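## 4. What the payslip queries told us

I should say first that I went into this part of the study expecting to write about software. Bundgaard had moved its whole pay run onto a new system (called Drurnisen, after the valley where the head office sits) and I'd pencilled in a long section on buttons, menus and error messages. What people wanted to talk about was deadlines. So deadlines it is.

### 4.1 How the queries came in

I sat with the payroll team at the Lollport office for 6 weeks and read every query that came through the shared inbox, 100 in all, after I'd taken out the ones that were plainly meant for somebody else. I sorted them by hand into rough piles, then did it again a fortnight later without looking at the first attempt. The two sorts agreed for most of them. Where they didn't, I went back to the person who had answered the query and asked what they thought it was about, and I took their word for it.

Of the 100, 42 were to do with overtime or extra shifts turning up in the wrong month. I'd guessed tax codes would win by a mile! Tax codes came a long way behind, and holiday pay trailed in after that, along with a scattering of changed bank details, lost forms and one very polite request for a payslip from a job the writer had left years before.

The overtime queries nearly all told the same story. A shift was worked near the end of the month, the line manager signed it off a day or so after the cut-off, and the money appeared a month later than the person had counted on. Nothing had gone wrong in the sums. The payroll officers had paid what they had been told to pay, on the day they had been told to pay it, and still had to spend their morning apologising for it.
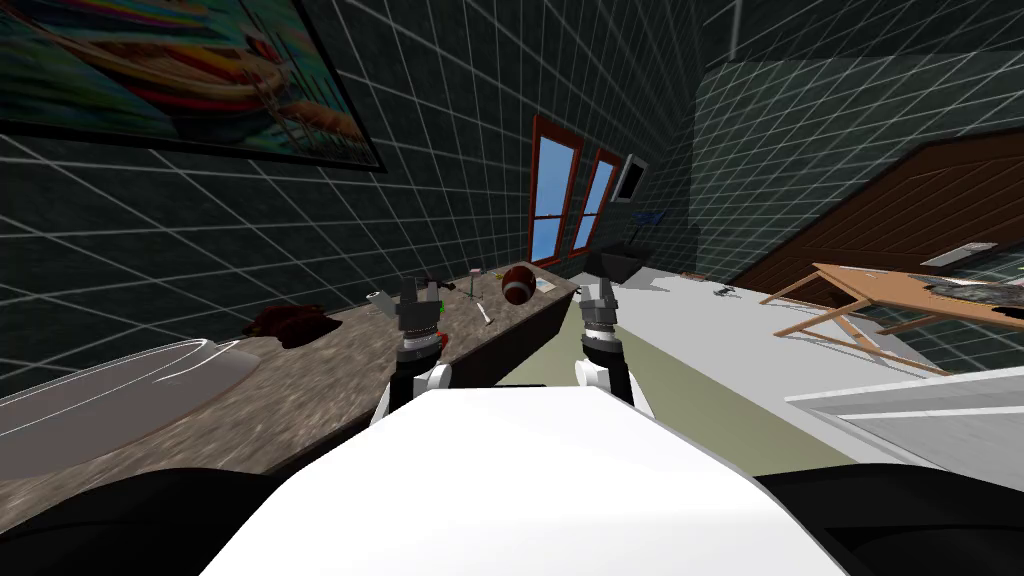 We only ever hear the cut-off date from payroll, never from our own managers, and by then it's too late to do anything - so said one of the replies in the free-text box of the staff survey, and I've quoted it in full as it puts the point better than I managed in three drafts of this section. Plenty of others said something close to it. The date was on the intranet, it was in the handbook, and it went out by email every month to managers, who (by their own cheerful admission, when I asked them) mostly filed it away unread.

### 4.2 Moving the reminder

In August the team agreed to try something small. The reminder would go to everybody on the payroll, managers and staff alike, three working days before the cut-off, and it would carry the date in the subject line with no attachment. That was all. I'd been rather hoping for something grander to write up, and I did suggest a dashboard, but the team lead pointed out that they already had two and looked at neither.

Nillcombe, the smaller of the two sites, stayed on the old arrangement for the same period so that I'd have something to compare with. I know this isn't a proper trial. The two offices have different managers and different shift patterns, and Nillcombe has always been a bit quieter. Still, they share the same contract terms, the same pay date and the same inbox, and I think that makes the comparison worth having so long as nobody leans on it too hard.

Late sign-offs at Lollport dropped noticeably after the first of the new reminders went out and stayed lower for the rest of the period. At Nillcombe they wandered up and down much as before. I also asked staff at Lollport whether they'd seen the message, and nearly 80 per cent of those who answered said they had, with a fair few adding that they had forwarded it to their manager with a nudge. I hadn't thought of that at all when we planned the change. The staff were doing the chasing, and they had a far better reason to chase than payroll ever did - it was their own overtime. 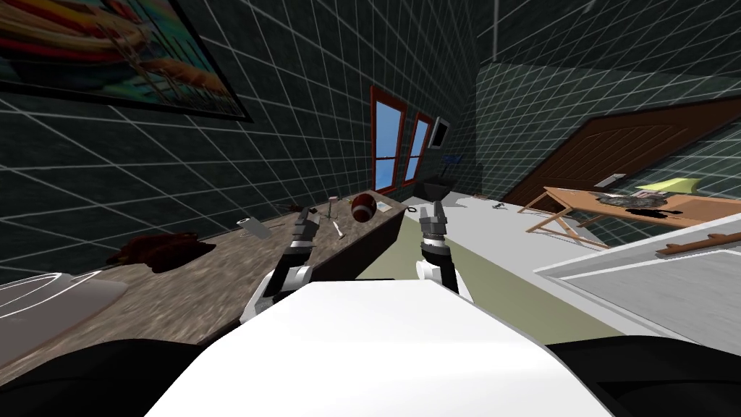

**Figure 1.** Views from the simulated room, with the robot's two arms raised.

Forwarding matters to how the result should be read, too. If the gain comes from staff nudging managers, then it depends on staff feeling able to nudge, and that will vary a good deal from one workplace to the next. Lollport is a friendly sort of office where people wander up to each other's desks. I can easily imagine places where a junior member of staff would sooner wait the extra month than send their boss a reminder about a form.

### 4.3 Things I'd do differently

I didn't record how long each query took to answer, and I really wish I had. My impression is that the overtime ones ate up more of the day than their share, as each of them meant finding the rota, finding the manager and then explaining the cut-off all over again, but an impression is all it is. I'd also start the sorting with a second reader. Checking my own piles against my own piles is better than nothing, though not by much.

The other gap is agency workers. They're paid through their agencies, so they never showed up in the inbox, yet several of them worked the very same late shifts and presumably had the very same wait. I asked Bundgaard whether I could speak to the agencies and was told yes, in principle, once the year-end rush was over. Those conversations hadn't started when this section was written, and I've left the agency shifts out of every figure given here.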